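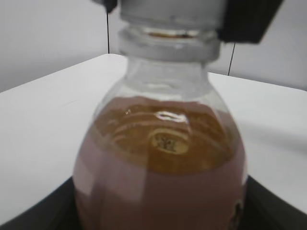
Are we going to pay for the water refill station this year?
The vote was to hold off until the supplier gives us a price in writing, and that vote is recorded under item 2.

Vondemgate Tenants' Association
Minutes, February meeting, ground floor meeting room, 7 p.m.

Present: 16 households. Chair: Selamawit Jemal. Minutes: Nuria Admasu.

1. Last minutes
Approved with one change. The January minutes said the hallway lights "have been fixed." The second floor asked that this read "were reported as fixed." Changed.

2. Refill station
Plerby has offered to put a filtered refill station next to the mailboxes. Their letter says the station will "pay for itself." The chair asked who it would be paying. The letter gives a price of $2,064 for the unit and says installation is "typically modest." Several people wanted to know what modest means when the nearest pipe is on the far side of a brick wall.

The fourth floor spoke in favor. People buy bottled water because the tap water tastes of the pipes, and the recycling bins are full by Tuesday. The minute taker agreed about the bins but pointed out that we have no idea how much of what's in them is water and how much is soda and iced tea, which a filter won't replace.

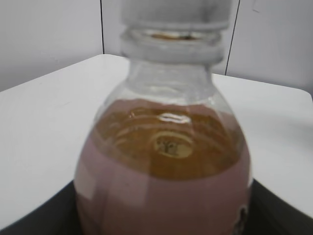 There was also the matter of filters. The letter says they last six months "under normal use." A rival quote from Jirel says the same thing in almost the same words, for a smaller unit. Neither firm says what a new filter costs. The chair called Plerby twice and was told both times that a representative would get back to her. No call had come by the time of the meeting.

A motion to accept the Plerby offer as written failed. A motion to wait for a full written price, with pipe work and filters included, passed with two against.

3. Tap water test
The management company, Yu, says the water was tested last year and was fine. Asked for the report, they sent a one-page summary with no figures on it. The chair will ask again for the full report. The third floor asked whether the sample came from a kitchen tap or from the basement. Yu did not know.

4. Recycling pickup
Yu proposes a second pickup and a higher monthly fee to cover it. Members asked why the first pickup is late so often and whether the second would be late too. No decision.

5. Other business
The bike room key is missing again. The front door still needs a hard pull to close, in spite of the notice saying it was repaired.

Meeting closed at 8:40 p.m. The Plerby and Jirel letters are in the binder by the mailboxes.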